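Section 4: Setting up your Disora shelf tags and price reader

Welcome back! If you have worked through Section 3, your base unit is plugged in and showing a steady green light, and you are ready for the part most shopkeepers enjoy, which is putting the tags out on the shelves. Set aside a quiet hour before opening if you can. The Disora system is a forgiving one, and very little you do in this section can't be undone later.

Before you start

Have the following close by: the price reader (fully charged), your packet of shelf tags, the small grey key for the battery doors, and your product list. The standard kit comes with 60 tags. If you ordered the larger Flergate kit you will have 137, packed in two sleeves, and it's best to finish the first sleeve before opening the second.

Caution: Keep the tags' button batteries well away from children and pets. If a battery is swallowed, get medical help straight away.

4.1 Waking the tags

1. Slide the battery door open with the grey key and pull out the paper tab. The tag will blink, show its own number, and then go blank again.

2. Close the door until you feel it click. A door that is only half closed will let dust in, and dust is the usual culprit when a tag fades after a month or two.

3. Lay the woken tags face up on a flat surface, with a finger's width between them – stacked tags can muddle each other's signals.

Note: Tags that have been stored somewhere cold, such as a back room in winter, may take a few minutes to show anything. Let them come up to room temperature before you decide one is faulty.

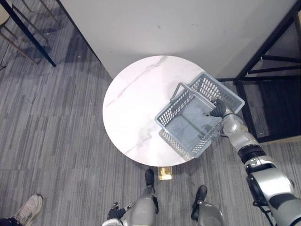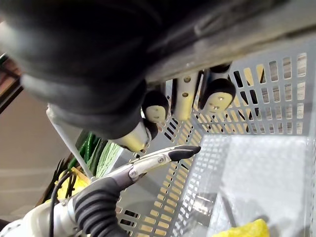

4.2 Matching tags to products

4. Turn on the price reader and choose Match from the first menu. The screen will ask you for your four-digit shop code, the same one you picked in Section 2.

5. Scan the barcode on the product, then hold the reader against the tag until you hear two short beeps. One long beep means the tag already belongs to something else; press Clear and try again.

6. Check the price on the tag against your list. If the cents are missing, go to Settings, then Display, and choose the Prakis layout in place of the Isah one. The Isah layout has lovely big numerals and suits a top shelf, but it rounds to the whole dollar, and your customers at the till will not thank you for that.

7. Carry on along the shelf from left to right. The reader remembers the last 29 matches, so if you lose your place, press History and you will find it again.

4.3 Fitting the tags to the shelf

8. Wipe the shelf edge with a dry cloth. Please don't use a spray cleaner – it leaves a film that the clips slide about on.

9. Hook the top of the clip over the edge first, then press the bottom in with your thumb.

10. Give each tag a gentle tug sideways. It should move a little and stay on the shelf.

Caution: Do not fit standard clips to freezer doors or to the glass fronts of display cases. Freezer clips are sold separately and are a darker colour.

When the last tag is up, put the reader back on its charger and leave it there overnight. It will send the day's matches to the base unit by itself, and you can print the full list in the morning using the steps in Section 5.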